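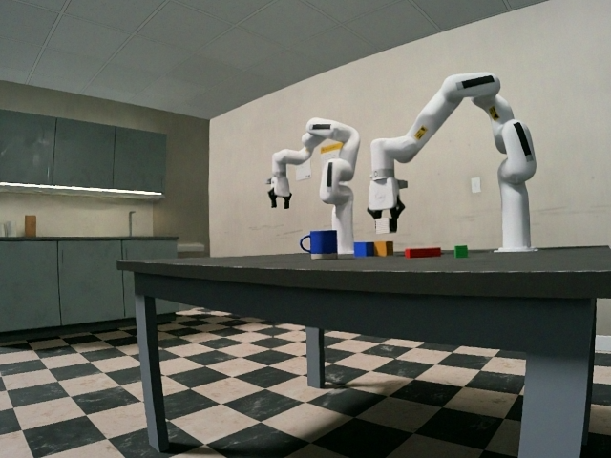

*Two-arm sim, kitchen room. Right arm has the white cube, left one open and waiting.*

April 11, 2019

Teleop day in the sim. Sidra took the left controller and I took the right, and we spent the first stretch just getting used to driving one arm each without talking over one another (harder than it sounds!). The task is the same as on the real bench – pick up the white cube, pass it to the other gripper, set it down by the mug. Leave the other blocks where they are.

We kept 40 demos. I threw out 12 more, mostly mine. My bad habit is coming in too low over the blue and yellow cubes on the way left, and once you nudge one of those the whole take is junk. Going higher fixes it, but then the elbow goes way up and I lose track of where the wrist is pointing. Kirsten says to watch the fingers and forget the elbow. Trying that tomorrow.

The handoff is still the ugly part. Sidra likes to hold the left gripper still and let me come to her, I like to meet in the middle, and you can see both styles in the recordings. Marwan wants us to pick one before we train anything on this, and I think he's right – going with Sidra's way. So takes where I wandered over to meet her get tagged "middle" and stay out of the first training set.

Undent is behaving much better since Normand changed the input smoothing. There's still a little lag when I squeeze the trigger, so I've been closing early and then pausing for a beat before I lift. Don't want the policy learning my pause! Need to ask him if that lag can be trimmed or if I should cut the pauses out afterward.

To do:

- retag the morning takes
- swap sides with Sidra for 2 short runs
- try starting with the green cube, if Marwan is okay with it
- back up the Cletex folder before anybody cleans the drive again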